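News > Business > Local Economy

Testonholm freight levy to rise in March

20/10/2019
By Napaporn Boonchu

Businesses in Testonholm will pay more to move goods through the Rilline freight yard after the town council approved a higher handling levy.

The charge applies to every truckload that enters or leaves the yard and will go up in March. A company sending 600 loads a year can expect an extra $2,420 on its annual bill, according to the council's finance office.

Money from the increase will be spent on the Prandetti Road approach, where heavy traffic has broken up the surface near the rail crossing. Resurfacing is due to start in spring and take six weeks. One lane will stay open during the work.

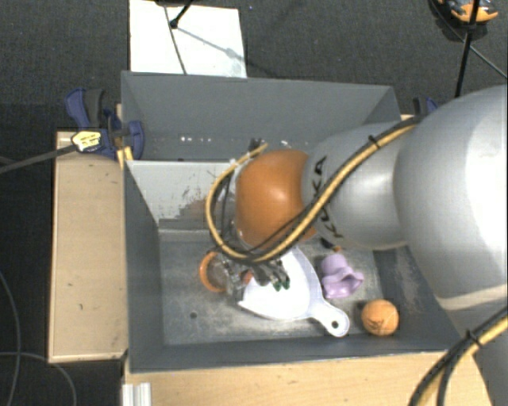
A KUKA robot arm reaches into a gray bin.

Council members voted for the measure after a hearing that drew objections from several small shippers. They asked for the increase to be phased in over two years, but the request was turned down.

Jitpraphai Foods, which sends dried noodles and sauces through the yard, said it would absorb the cost for now and review its prices next summer. The company also asked the council to extend the yard's evening hours so that drivers could avoid the school traffic on Prandetti Road.

The council will take up the question of hours at its next meeting. Companies that hold a yard permit will receive the new rates by mail and do not need to reapply.

Contact the newsroom | Copyright Testonholm Business News | Back to top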